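Sheehan Self-Storage – Frequently Asked Questions

Last updated 16 July 2026

How big is a unit?
The small one holds the contents of a closet. The large one holds the contents of a marriage. Most people want the medium, then call us in October about the large.

What does it cost?
Small units are $100 a month and large ones are $574. Prices for the Carnell Road building are different because it has an elevator, and the elevator has opinions about being paid for.

Can I sleep in my unit?
No. Tadeo Cisternas at the front desk has heard every version of this question, including "what if I just rest my eyes."

What can't I store?
Food, fuel, fireworks, tires over the limit of four, and anything alive or recently alive. Pianos are fine. Please don't play them after nine.

I lost my key. Now what?
Bring photo ID and your unit number. If you've lost those as well, ask for Wondimu Tefera and bring a snack – the paperwork takes a while.

Is there climate control?
At Carnell Road, yes. The main building has weather, same as outside, only with a roof.

Can I store computers and electronics?
Yes, and we'd pick Carnell Road for them. Take out any batteries, keep boxes off the floor, and put loose parts in anti-static bags. Grocery bags are not anti-static, however nicely you fold them.

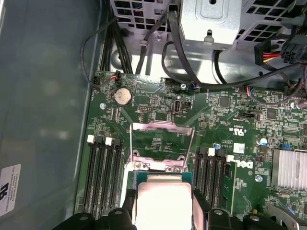 How do I move out?
Give us ten days' notice, sweep the floor and take your lock with you. We already have over 500 of them.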